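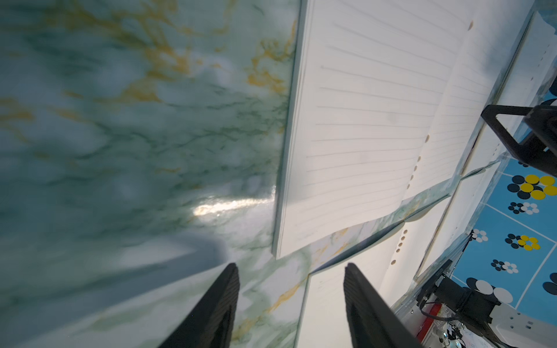

Before you plug anything in, set up your reading log, and yes, I mean on paper. The Fotach rain gauge does keep its own record, but it only holds 1440 readings and then starts writing over the oldest ones (ask me how I found out!). Any lined notebook will do. I like one with punched holes down the middle of the spread and ruled pages, open flat on the table next to me while I work, one line per reading. Got your pen? Okay, on to the gauge.

Section 2: Setting up the gauge and the indoor display

1. Pick your spot outside. You want open sky, well away from trees and the roof edge. Mine started out under the gutter, and for a whole month I was very proud of how rainy my yard was.

2. Push the ground stake in until it stops wobbling, then slide the gauge onto it. It clicks. If it doesn't click, turn it a little and try again.

3. Lay the bubble level across the top and adjust the three feet. Take your time with this one, a tilted gauge reads low.

Caution: don't stick your fingers into the funnel to check the little tipping bucket. The pivot is thin and I've already bent one. Lift the funnel off and look in from the side.

4. Go back inside and put the batteries in the display. Wait for the beep before you touch any buttons.

5. Hold SET until the screen flashes, then type in the pairing code. Mine is 3127, yours is on the sticker under the funnel. Write it on the first page of your notebook, as the sticker fades in the sun.

6. Pour a small cup of water slowly through the funnel. The number on the display should start climbing within a minute or so. Clear the test reading when you're done, or it'll end up in your March total like mine did.

Note: if the display shows two dashes, it has lost the gauge. Move it closer to a window and repeat step 5. Roxana Ríos, who tested this section for me, got hers going by moving it off the top of the fridge.

Leave the batteries in over winter, but bring the funnel indoors before the first hard freeze. Cleaning the screen is in Section 3.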